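From: Isabelle Kowalchuk
To: griltero-dev
Subject: Re: [griltero-dev] gripper width lagging behind pose

Hi all,

Emiliano Orozco wrote:
> With the February build my width signal trails the pose signal
> on both hands. Is it the filter, or am I reading the log wrong?

You're reading it right, and it's the filter! I went digging and the smoother on the width channel only looks backward, so every close lands late. On rigid stuff I never noticed. On cloth it's awful – the policy starts pulling before it thinks it has hold of anything. I've been chasing it on the two-handed folding set, dark navy cloth on a tiled mat, yellow fingers on both grippers. 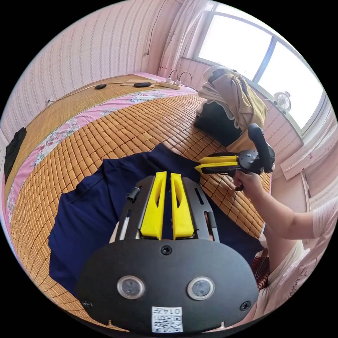
Does the fix mean recording everything again? No, the raw widths are kept in the log, so you only have to rerun the export step with the new filter switched on.

The patch swaps in a centered window of 20 samples (offline only, please don't run it live, it needs samples from the future) and then lines up the two hands against a shared clock. I also moved the grasp labeler after the smoothing, where it should have been all along. My export of about 2000 clips went through overnight without a crash, which for Vernura is practically a party.

What I'd love is for somebody to check the labels on frames like this one, with the cloth between the near fingers and another gripper over to the left. The labeler is still a bit jumpy on thin fabric and I'm tempted to add a minimum hold time.

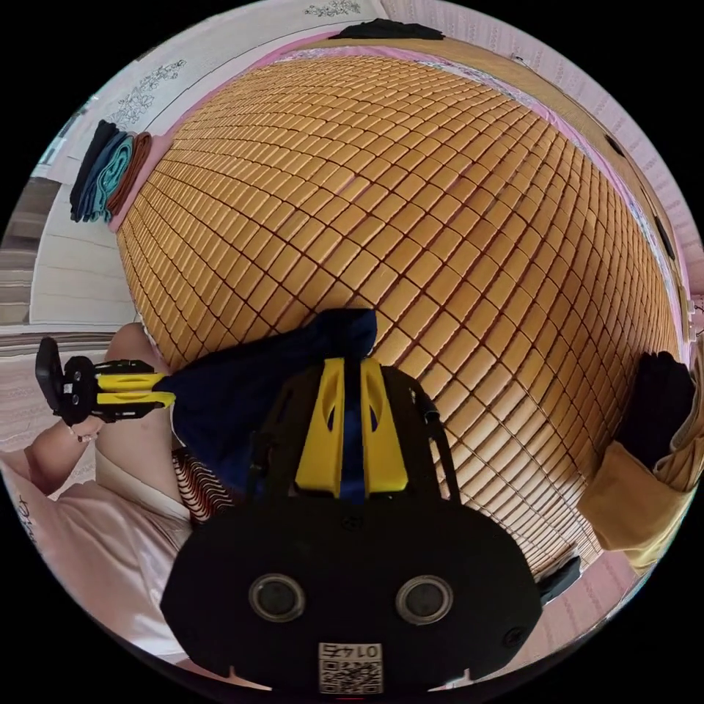
Þröstur Thorlacius thinks a minimum hold would hide the real regrasps, and he'd sooner see two thresholds, one for closing and a looser one for opening. I like that, I just haven't tried it yet. The branch is width-align if you want to beat me to it.

Isabelle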